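GASPORT, September 24, 2024

# Gasport library to close its lower floor for rewiring

The Gasport Public Library will close its lower floor for 16 weeks starting Monday while contractors replace electrical wiring that dates to the building's opening. The main floor, the children's room and the Pultell Street entrance will stay open on their usual schedule.

Library director Elsa Kemppainen told the town board last week that the work could not be put off for another year. An inspection in April found that several circuits on the lower floor were carrying more than they were designed for, mostly from computers and heaters added over the years. Two outlets in the local history room were shut off the same day and have stayed off.

"We have been running the public computers off one wall," Kemppainen said. "People have been patient with it, but it's time."

The contract went to Lamance Electric, which bid $169,000. A second bid, from Kinnunen & Sons, came in at $178,000. The board approved the lower bid without discussion after a short presentation by Paavo Eskola, the town's building inspector. Money for the job comes from the town's capital reserve and will not change the library's operating budget.
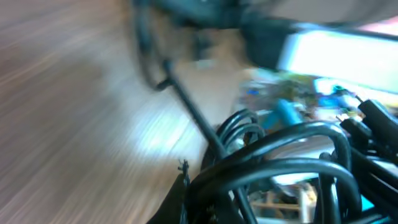

**LOCAL NEWS | Town & Schools**

Eskola said the walls are plaster over brick, which makes the job slower than it would be in a newer building. Crews will open narrow channels along the baseboards and patch them as they go. The floors are to be covered during the work. Noise is expected mostly before 11 a.m., and the contractor has agreed to stop drilling during the morning story hour upstairs.

The public computers will move to the reading area on the main floor, where there is room for fewer machines than the library now offers. Sessions will be limited to 45 minutes when others are waiting. Printing will still be available at the front desk. Wireless service will not be affected, though it may drop for short periods when power is switched over.

Local history materials are being boxed this week. Rocío Agudelo, who manages the collection, said most of the town newspapers on microfilm will be in storage until the floor reopens. Bound cemetery records and the high school yearbooks will be kept behind the front desk and can be used in the building on request.

"If somebody needs a particular reel, they should call me before Friday," Agudelo said. "After that I won't be able to get to it."

Groups that meet in the lower-level community room have been offered space elsewhere. The evening English class taught by Siham Farouk will meet in the middle school cafeteria, using the side door by the parking lot. The chess club and the quilting group are moving to the fire hall on alternate Thursdays. Tax help is not affected, as it does not begin until after the work is due to end.

Board member Torben Dreßler asked whether the elevator would be out of service at any point. Eskola said it is on a separate circuit and will keep running, but will not stop at the lower level.

The book drop behind the building will be closed for the length of the project. Returns may be left in the drop by the front steps or at the desk. No late fees will be charged on items due during the first week of work.

Questions about room bookings can be taken to the front desk during open hours.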